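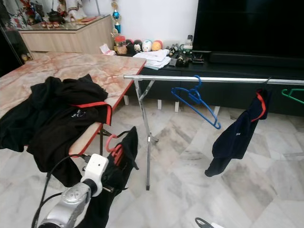 Laundry help by subscription, then. Stiravero rents out its Satti arm at 400 dollars a month, 3 month minimum, and Bevdale households can sign up from November. Shirts are the easy bit. Dark stuff is the real test, like the black garment on its red hanger beside the gripper, with another crumpled on the table behind. Black on black, hard to find a collar.

Nesrin Kurtuluş runs the local trials and wants it judged on ordinary lounge rooms. Fair enough. Setup is quick, the app less so. Colour settings burried two menus deep. No word yet on wether the cheaper Imia plan gets hanging as well as folding.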